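Andent Wall Vinyl, 60 cm roll

I've been papering things I probably shouldn't since I was a student, and this is the vinyl I keep coming back to. It's self-adhesive, it wipes down with a damp cloth, and it forgives you if you peel it back and start again (I did the airing cupboard door four times!).
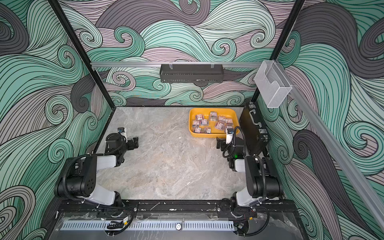
Measure twice before you order — I was 7 cm short on my hallway and had to wait for a second roll. Starnik's squeegee is lovely for the bubbles, though an old bank card does nearly as well. Leave fresh paint a good month first.

Rolls are £13 each and I post most mornings. Plain colours are back in January. For samples, drop Selim Bayram a line and tell him which patterns you fancy.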